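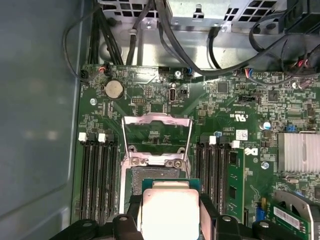 September 20, 2022

I stayed the whole day with the old Dell tower in the workshop at Nosodville. Nazanin Yazdani wrote number 408 on its card and said I must not hurry with it. I was glad that she said so. The processor is a small thing, but I am always afraid of the pins in the socket. If one bends, I cannot make it straight again with my eyes.

I laid the case on its side on the metal table, because standing up it is very hard to work in. The yellow and red power cables still make me confused. I drank my tea far away from it.
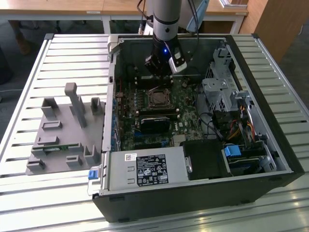 In the evening

My back hurts a little. I ate soup and read 19 pages of the Leitão book, then I thought again about the lever on the socket. Tomorrow I must ask for thermal paste, and look for the cooler on the shelf.
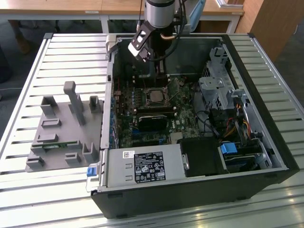 Number 408, processor in the socket, no cooler yet.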